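Sorting a mixed tub of building bricks - how do you split the small ones?
Posted April 6, 2026 by tallow_jar
Print this | E-mail this thread

tallow_jar wrote:
Bought a tub of used bricks at a church sale in November and finally got to sorting it. It's a mix. Some Bruveo, some of the big preschool kind, and a lot with no name on them at all. My plan was to sort by color because that's what my kids ask for ("I need a green one"). Two evenings in, I have a big pile of red and I can't find anything in it. Is everyone else sorting by shape?

northporch wrote:
Shape first, always. Your eye picks a color out of a pile with no trouble. It won't pick a one-stud plate out of a pile of red everything. Color only makes sense once a single shape fills its own drawer.

dunlin44 wrote:
I disagree with that for kids under six. Mine don't build from plans. They build a green dinosaur or a yellow bus, and color bins work fine for them. They also put things away by color without being told, and they never will by shape. If an adult is the one building, sure, go by shape.

northporch wrote:
Fair, but then you are going to re-sort when they turn seven.

dunlin44 wrote:
I can live with that.

gravelroad wrote:
Before either one, pull out the off-brand pieces. I didn't, and we had walls that came apart every time somebody bumped the table. Some clones grip too tight and some don't grip at all. I had 134 loose ones in a tub about the size of yours and they all went in a bag for the sandbox.

tallow_jar wrote:
How do you tell them apart if there's no name on the studs? I'm not going to test every piece.

gravelroad wrote:
Turn them over. On the small ones the underside tells you more than the top does. Look at whether there's a tube in the middle, whether the walls are plain or ribbed, and how thick the walls are. Put the ones with the same insides together, then try two or three from each group on a baseplate. If those hold, keep the group. It took me 30 minutes for a shoebox full once I got used to it.

The squarish green ones are good to practice on, with one tube standing in the middle and thin ribs down the inside walls:

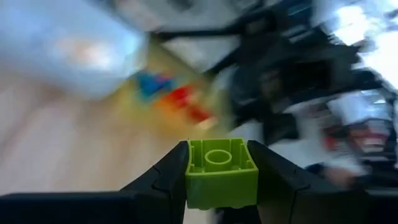
Once you have a group, keep one piece out as your sample and set it in front of the box. Anything you pick up after that either matches the sample or goes back in the tub. Don't try to remember five kinds at once. I did it that way the first time and had to redo two boxes.

pelham_b wrote:
Ribs don't prove anything about the brand. I have ribbed and smooth ones in the same color from the same Bruveo set. They changed molds at some point.

gravelroad wrote:
I didn't say brand. I said group them by what's inside and then test the group. If your ribbed and smooth ones both hold, put them back together afterward.

pelham_b wrote:
OK, that works. I read it too fast.

northporch wrote:
Wash before you sort, by the way. Mesh bag, lukewarm water, dish soap, then spread them open side down on a towel overnight. The hollow ones hold water for a long time if they dry the other way up.

tallow_jar wrote:
Already washed, but I dried them in a heap and there's still water in some. Putting them back on towels tonight. I'll do the underside check first, then shape for the small pieces and leave the big preschool ones in one bin by themselves. What are people using for drawers?

dunlin44 wrote:
Jerico stacking trays, the shallow ones. I have 15. The lids are junk so I don't use them.

pelham_b wrote:
Zip bags in a dresser drawer. Cheaper, and you can carry one to the table.

Related threads
Getting marker off light-colored bricks
Rernance drawer units - do the dividers stay put?
What would you pay for a 1,000 piece mixed lot?
Sandbox toys that survive the winter
Baseplates that won't lie flat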